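식탁을 사기까지

이사 온 지 반년이 지났는데도 우리 집에는 식탁이 없었다. 밥은 어디서 먹었느냐고 묻는 사람이 많은데, 밥은 어디서든 먹을 수 있다. 싱크대 앞에 서서 먹고, 침대에 걸터앉아 먹고, 손님이 오면 이삿짐 상자를 뒤집어 놓고 먹었다. 상자에는 '겨울옷'이라고 적혀 있었고 실제로 겨울옷이 들어 있었기 때문에 국물 있는 음식은 내지 않았다.

문제는 내가 물건을 못 사는 사람이라는 데 있다. 돈이 없어서 못 사는 것과는 조금 다르다(없기도 하다). 나는 비교를 한다. 수세미 하나를 사도 후기를 읽는다. 그러니 식탁처럼 한번 들이면 십 년은 얼굴을 봐야 하는 물건 앞에서는 말 그대로 굳어버린다. 8월 초에 시작한 검색이 8월 말에는 표가 되었고, 그 표에는 식탁이 94개 들어 있었다. 가로, 세로, 높이, 배송비, 다리 모양, 그리고 '느낌'이라는 칸. 느낌 칸에는 대부분 '글쎄'라고 적혀 있다.

회사 동료 타루시 리야나게(Tharushi Liyanage)에게 이 표를 보여줬더니 한참 스크롤을 내리다가 식탁이 필요한 거냐, 표가 필요한 거냐고 물었다. 타루시는 집에 있는 가구를 전부 하루 만에 샀다고 한다. 매장 문 열 때 들어가서 문 닫기 전에 나왔단다. 마음에 드느냐고 물으니 "의자는 의자고 책장은 책장이지"라고 했다. 부러운 정신세계다. 나는 책장을 살 때도 석 달이 걸렸고, 그 책장은 지금 문 뒤에 있다. 재고 또 쟀는데 문 열리는 방향을 안 쟀다.

후기 이야기를 좀 해야겠다. 가구 후기에는 별 다섯 개와 별 한 개밖에 없다. 다섯 개짜리는 배송 당일에 쓴 것이고, 한 개짜리도 배송 당일에 쓴 것이다. "아직 써보진 않았지만 예뻐요." "기사님이 친절하세요." "엄마가 좋아하시네요." 내가 알고 싶은 것은 삼 년 뒤에 팔꿈치를 올렸을 때 삐걱거리느냐인데, 삼 년 뒤에 돌아와서 후기를 남기는 사람은 없다. 볼러(Boller)라는 브랜드의 식탁 하나에는 후기가 1,054개 달려 있었고 나는 그걸 사흘에 걸쳐 끝까지 읽었다. 읽고 나서 그 식탁이 싫어졌다. 식탁에는 아무 잘못이 없다. 그냥 너무 오래 알고 지낸 사람 같아졌다.

매장에도 가봤다. 바르케오(Barkeo) 전시장은 버스를 두 번 갈아타야 나오는데, 들어가자마자 커피 냄새가 나고 음악이 흐르고, 모든 식탁 위에 레몬이 담긴 그릇이 있었다. 그런 데서는 무슨 식탁이든 좋아 보인다. 레몬을 치우고 고지서와 충전기와 먹다 만 귤을 올려놓은 상태로 전시해 주면 훨씬 빨리 결정할 텐데. 점원이 다가와서 몇 인용을 찾으시느냐고 물었다. 나는 혼자 살지만 가끔 두 명이고 명절에는 네 명일 수도 있다고 대답했다. 점원은 그럼 확장형을 보시라고 했고, 확장형은 확장할 때마다 손가락이 끼일 것 같은 소리가 났다. 명함만 받아 왔다.

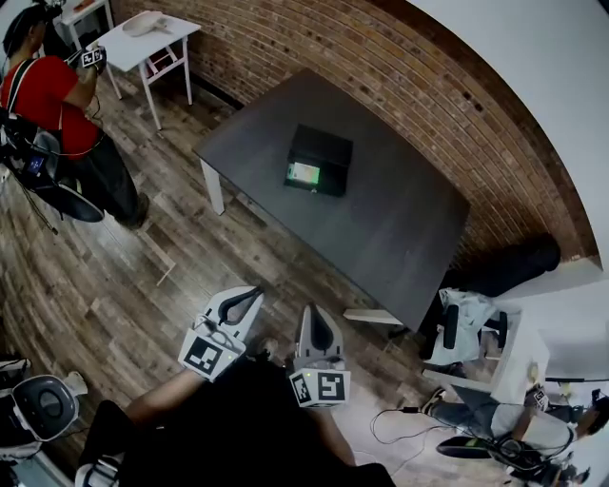

색도 골칫거리였다. 나는 밝은색을 좋아하지만 카레도 좋아한다. 이 두 가지는 같은 집에 살기 어렵다. 어머니는 전화로 무조건 짙은 색을 사라고 하셨다가, 다음 날 다시 전화를 걸어 짙은 색은 먼지가 다 보인다고 하셨다. 그럼 뭘 사느냐고 물었더니 "네가 알아서 해야지"라고 하셨다. 표에 '어머니 의견' 칸을 만들까 하다가 그만뒀다. 인터넷에서는 상판을 플러스틱스(Plustix)라는 투명 매트로 덮으면 해결된다는 글을 읽었는데, 좋은 식탁을 사서 비닐을 씌워 놓고 사는 것은 우리 할머니 댁 소파에서 이미 충분히 겪어봤다. 여름이면 허벅지가 쩍 소리를 내며 떨어졌다. 같은 일이 팔뚝에 벌어지게 둘 수는 없다.

그러다 9월에 동네 중고 가구점 라나싱헤(Ranasinghe) 앞을 지나가게 되었다. 우산을 사러 가던 길이었다. 가게 앞에 식탁이 하나 나와 있었고, 종이에 111,000원이라고 적혀 있었다. 천 원은 왜 붙였는지 모르겠다. 나는 줄자도 없었고 표도 없었고 휴대전화 배터리는 9퍼센트였다. 후기를 찾아볼 수가 없었다. 주인아저씨에게 튼튼하냐고 물으니 아저씨는 대답 대신 그 위에 올라앉았다. 지금까지 읽은 어떤 후기보다 설득력이 있었다.

샀다. 우산은 못 샀고, 비를 맞으며 집에 왔다.

집에 와서 표를 열어보니 그 식탁은 내가 빨간색으로 칠해둔 조건을 두 개나 어기고 있었다. 폭이 내가 정한 한계보다 넓고, 다리가 내가 피하려던 모양이다. 폭은 살아보니 괜찮았다. 다리는 새끼발가락이 매일 아침 확인해 주고 있다. 그래도 반품할 곳이 없다는 사실이 묘하게 마음을 편하게 했다. 라나싱헤 아저씨에게 단순 변심을 설명할 자신이 없다.

의자는 아직이다. 지금은 책상에서 쓰던 바퀴 달린 의자를 끌고 와서 먹는다. 국을 뜨다가 살짝 뒤로 밀려나는 일이 있는데 익숙해지면 발끝으로 버틸 수 있다. 타루시는 의자도 그 가게에서 사라고 한다. 이번에도 우산을 사러 가는 척하고 나가면 되지 않겠느냐고. 그런데 의자는 앉아보는 물건이라 이야기가 다르다. 등받이 각도라는 것도 있고, 방석을 깔 것인지 말 것인지에 따라 높이가 달라진다. 그래서 어젯밤에 표를 새로 하나 만들었다. 이번에는 느낌 칸을 두 개로 나눴다. 앉기 전 느낌과 앉은 후 느낌.

혹시 의자 다리에 붙이는 펠트 중에 일주일 넘게 붙어 있는 제품을 아시는 분은 댓글 부탁드린다. 산 당일 말고, 좀 써보신 분으로.

2023년 10월 8일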